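How a Celebrity Rumour Gets Around: My Media Studies Project
19 September 2020

So my project started because I lost an argument. I was completely, one hundred per cent sure that the singer from Zornville (the band, not a place, I had to explain this to my teacher) had turned up unannounced at an awards afterparty and danced on a table with her ex. I'd read it everywhere! My sister said it never happened. I went looking for the proof and what I found was the same two sentences, over and over, on one gossip blog after another, with the exclamation marks in slightly different spots.

That got me wondering where those two sentences came from, and so my question for this unit was: how does a piece of celebrity gossip travel, and what happens to it along the way?

What I did

I picked the afterparty story because I already knew it far too well. I searched for every post I could find that mentioned it and saved each one into a spreadsheet with the site name, the time it went up, the headline, and who it said its source was (if it said). I ended up with 400 posts. I stopped there because my teacher told me to stop, and also because it was the school holidays and my family wanted to see me.

Then I sorted them by time and read them in order, oldest first. Please don't do this in one sitting. By the end I could not have told you what a normal sentence looked like.

I also did a survey at school, which I'll get to.

The first post

The earliest one I could find was on a fan forum called Flivgate, which is mostly people swapping concert tickets and complaining about the seats. A user wrote that a friend who was working the coat check thought she'd seen the singer come in by the side door. That's it. "Thought she'd seen." There was no table and no ex in it, and the whole post was shorter than this paragraph.

A gossip site called Prusano picked it up next morning. Their headline said the singer had been SPOTTED, in capitals, and the coat check friend had become "an insider". I think this was my favourite discovery of the whole project, because I've read the word insider probably a million times and always pictured somebody in a suit with a clipboard.

The ex came in that afternoon. As far as I can tell, one blogger wrote something like "imagine if he was there too, lol", and the next blog along took out the imagine and the lol. By dinner time they were dancing. The table arrived overnight and I never did work out who put it there. There are 4 posts that went up so close together I can't tell which was first, and all of them have it.

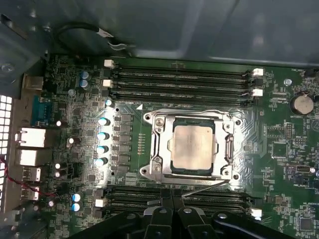
After that the story stopped growing and just got copied. Most of my spreadsheet is from this stretch, and it's pretty boring to read, to be fair, although the headlines do have a certain energy. If a post had a spelling mistake in it I could follow the mistake from site to site, which was really helpful. One blog typed "suprise" and you can see it going down the column like a cold going through a classroom.

Who said where they got it

This is the bit I got marks for in my draft, so I've kept it in. Hardly any of the posts linked to the Flivgate thread. Plenty of them linked to Prusano, and a lot linked to nothing and said "reports say" or "it's being claimed". When I followed the links I kept going around in a circle. Blog A linked to Blog B, which linked to Blog C, which had updated its post and was now linking back to Blog A. I drew it on butcher's paper and it looked like a bowl of spaghetti, so I haven't included it.

Only 2 of the posts had asked the singer's management for a comment. Both of them said they hadn't heard back, and both ran the story anyway. I did try emailing the management myself (very politely!) and I haven't heard back either, so I suppose I'm in the same boat.

The correction

In the end there was a correction, sort of. A music magazine called Pētersons ran a piece saying the singer had been performing in another country that same night, with the set list and everything. It was a good, careful article, and I believed it straight away because it named the venue and spoke to people who had bought tickets.

What surprised me was how quietly it landed. When I checked, the Pētersons article had 1598 views on its counter. I can't compare that properly with the gossip posts because most of those sites don't show their numbers, so I'm not going to pretend I can. But the comment sections gave me a fair idea. The Prusano post had people fighting in the comments for days. The magazine piece had a few comments, and one of those was somebody asking when the next issue came out.

My survey

I asked people in my year group whether they'd heard about the afterparty, and if so, whether they thought it was true. I'd planned to do it in person back in March, but then school went online and I had to use a form instead. I think this changed my results a bit, as the people who fill in a form about celebrity gossip are probably the people who like celebrity gossip. (Hello, it's me.)

Most of the people who answered had heard the story and most of them believed it. When I asked where they'd heard it, the usual answer was "online" or "a friend", and a few people wrote "you". I had been telling everyone. So I'm part of my own data, and my teacher says I need to mention that as a limitation, which I've now done.

The answers to my last question were the most interesting to me. I asked if it would bother them to find out it wasn't true. Quite a few people said no, they didn't care either way, they just thought it was fun. One person wrote that it was like hearing what happened on a soap opera. I'd never thought about it like that, and I do get it, but it made me feel a bit sorry for the singer, who has her name on all of it and was at work at the time.

Things that went wrong

Some posts disappeared while I was collecting them. I'd save a link, go back the following day to colour code it, and there'd be an error page. I started saving screenshots after that, but I should have done it from the beginning.

Times were a nightmare as well. Some sites show the time in their own country and some show it in yours, and I'm fairly sure a couple don't show the real time at all. I converted everything to our time as best I could, but if you want to tell me that two of my rows are the wrong way around, you're probably right.

I also only looked at one story. It might be that other rumours behave differently, or that ones about sports people or politicians get checked more before they go up. I'd like to follow one as it happens next time, instead of digging it up afterwards, and I'd want to include videos, which I left out completely because I couldn't work out how to search inside them.

What I think now

I still read the gossip sites. I tried giving them up for the project and lasted until the weekend. But I've started scrolling down to look for the link before I get to the juicy part, and if it says "an insider" I think about the person at the coat check, who thought she might have seen someone come in.

My spreadsheet is attached with the headlines in full, and the survey questions are on the page after it. I've apologised to my sister.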